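Review: Tipoki cream throw blanket, large size, after one winter

Posted 4 October 2019

I bought this blanket for our spare bed in the beginning of winter and I promised to my sister-in-law that I will write my opinion when the cold is finished. Now it is almost warm, so I sit down and do it. English is my second language, please forgive small mistakes.

First the facts. The blanket is the Tipoki, the large one, in the colour they call cream. I paid 244 dollars for it at Esell, the homewares shop near the station, and it was not on sale. For me this is much money for a blanket. My other blankets cost 40 dollars or less, and I was prepared to be disappointed. My husband was prepared also, he told me this on the way home.

Why I wanted it

Our house is weatherboard and old, and the spare room is on the south side. In winter this room gets no sun at all. When guests come they sleep with a doona and still they complain, or they are polite and I find them in the kitchen at six in the morning beside the kettle. I did not want a second doona, it takes half a cupboard. I wanted one layer which is heavy enough to hold the doona in its place and which can stay on the bed during the day and look nice.

I tried before this one a blanket from Imetti. It was softer in the shop, I must say it, but after two washes it had little balls everywhere and I had grey fluff on my black trousers for weeks. I gave it to the dog of my neighbour.

The weight and the warmth

The Tipoki is heavier than it looks. When I carried it from the car I thought they had put two in the bag. On the bed this weight is good, it stays where you put it and it doesn't slide to the floor at night. Ewan Tawhiri, an old friend of ours who is tall and always cold, slept under it for four nights in the worst part of July and asked where I bought it. He is not a man who asks about blankets.

For warmth alone, I would say it is between a thin doona and a proper winter doona. With only a sheet under it I was comfortable in autumn. In the middle of winter you need something else as well.

The label says 100 per cent cotton. It does not scratch, and this was important for me, my skin becomes red from wool. In the first week it felt a bit stiff, like a new towel. After the first wash it was better, and after the third it became how it should be from the start.

Washing

This is the weak point. Our machine takes seven kilos and the blanket fills it completely. Nothing else can go in, not even one sock. I wash it on gentle, cold water, with half of the usual powder, and then I do one more rinse. When it is wet it is so heavy that I need two people to bring it to the line. On a windy day it dries between breakfast and dinner. On a still day in winter it needed two days and I had to finish it over the chairs in the living room.

It did shrink a little. I measured before and after with my sewing tape, because I read one complaint about this on the shop's page. The long side lost three centimetres, and the short side almost nothing. On the bed I can't see the difference.

I also wrote to Tipoki to ask if I can use the dryer. Mereana Dunstan from their customer service answered me the next day, very kindly, and said low heat only and take it out while it is still a bit damp. I followed this once. It worked, but my electricity bill is already enough, so I prefer the line.

Cream and daily life

Many people will say that cream is a stupid colour if you have children. We have two, and the spare bed is where they go to read, to fight, and to build their houses from pillows. So far I had to remove chocolate, felt pen and something orange. Chocolate and the orange thing went away with ordinary soap. The felt pen left a pale shadow near one corner, and I turn that corner to the wall.
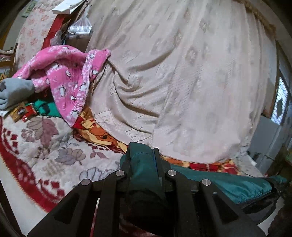

I like the pattern more than I expected, and I usually like things plain. It is woven in the same colour as the rest, so from the door you see only a cream blanket, and when you come close you find small rectangles and simple drawn shapes, some of them like little houses or windows. It is also a calm thing to have beside the other blankets in this house. The pink fleece one with the penguins lives on the same bed and I am not allowed to move it, and with the teal and the bright green there as well I am glad that one piece is quiet. The folds are soft and they don't keep a sharp line, even when it lies in a heap over something bulky. If you are a person who wants a flat hotel bed, you will have to smooth it with your hands each morning. As you can guess from the snack packets, I am not this person.

The hem

I looked carefully at the sewing, my mother was a seamstress and I can't stop myself. The stitches are small and even on three sides. On the fourth side there was a loose thread, long like my finger, from the first day. I pulled it to the back with a needle and made a knot. For this price I should not do it myself, but it took two minutes and it has not moved again.

The bag

The blanket comes in a cotton bag with a drawstring. It is a good bag, we use it for the beach. The blanket itself never went back into it. I tried two times, with my knee also, and I believe they have a machine for this in the factory.

Compared with the Otum

A colleague has the Otum in the same size and she let me borrow it for one weekend. It is lighter, it dries faster and it fits in a normal wash together with pillowcases. The colour is more yellow than mine. It is less warm, I felt this already in the first night, and it moved to one side when I turned. If your house is modern and well heated, I think the Otum is enough for you and you keep some money. For a cold room I would choose the Tipoki again.

My marks

Warmth: four from five
Softness: three when new, four and a half now
Washing: two and a half
Sewing: three and a half
Looks: five
Price: three

If you order by internet, check that you choose the large. The item number on my receipt ends with 2627, and the smaller one has the same photo on the website, so it is easy to make a mistake. In October they still had cream and a dark blue. I asked in the shop about green and the lady said maybe next year.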